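Boards > Clubs and Meetups > Plellbridge Makers > Trip reports
Reading time: 2 min
New posts Members Search

trurnulton_tim
Went to the Lisell open day on Monday and had such a nice time! They had the practice sim up on the big screen, both arms over the table. 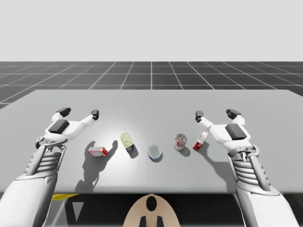 Two arms, five things to pick from

benchdog
Was it worth the drive? I've been to a few of these and it's mostly coffee.

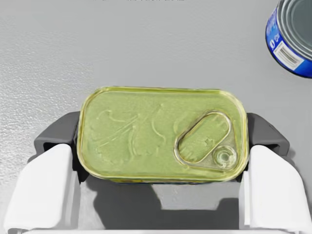

trurnulton_tim
I thought so, and the coffee was good too. You get 13 minutes at the controls, and my nerves went straight into my hands. The grip that made sense to me was a finger on each short side of the tin, with the pull tab left well alone. They've logged 512 tries so far.

mossy_gear
I'd have liked real arms, to be fair. A sim forgives a lot.
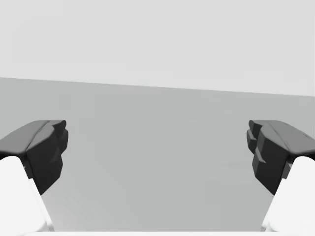
Screen capture: Lisell open day, Plellbridge

trurnulton_tim
Fair, but a beginner can learn plenty with the fingers wide apart and nothing between them, just getting a feel for the gap.
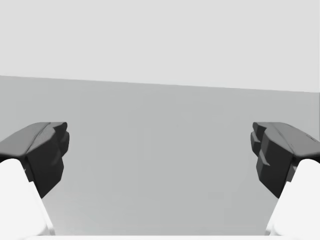 Shokri wrote to me afterward that the evening group has six seats left, and I still say go for the real hardware if you can only do one.

benchdog
Put me down for the evening one then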